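Print this page | E-mail this release
Filed under: Company News > Product Safety > Home Robotics

Tandholm pauses Drastidus kitchen arm trials after unexplained stops

EDEO, 24/01/2026 -- Tandholm has suspended home trials of its Drastidus kitchen arm after two units halted in mid-reach and then moved again without a command. No injuries were reported. The company does not yet know the cause and will not describe the fault as minor until it does.

The arm's control software had passed 2000 runs in simulation before the first unit was installed in August. Tandholm no longer considers that figure good evidence of safety. A review of the logs found that 39 of those runs contained a pause of the same kind, and that every one was scored as a success once the arm completed its task.

"We counted a finished task as a safe task, and I don't think we should have," said Hyun-seo Yeo, head of product safety at Tandholm. "A simulator can tell you the arm reached the spoon. It won't tell you what happens when a person decides the thing is switched off and leans across the counter."

An early software patch made the pauses less frequent in the test kitchen. Tandholm has decided against sending it to customers. Fewer stops would look like progress -- and might only make the fault harder to catch.

Pirzada, the outside test firm hired to review the case, will repeat the simulated runs with stricter scoring and then test the arm itself on a closed bench. Boyang Han, who leads the work for Pirzada, declined to say when it will be done.

"I have been given a theory about the restart signal," Han said. "It may be right. So far I have not seen anything that proves it, and I'd ask people to be careful with any date they hear."

Trial households should leave the arm unplugged at the wall. The stop button alone is not enough, as the restart fault has not been ruled out with the power on. Tandholm will collect units on request and refund all trial fees. 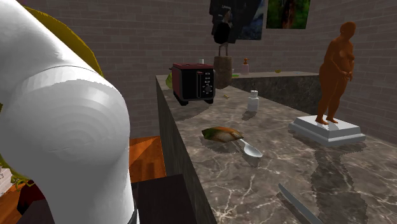 Simulated kitchen with robot arm and marble counter. Computer rendering.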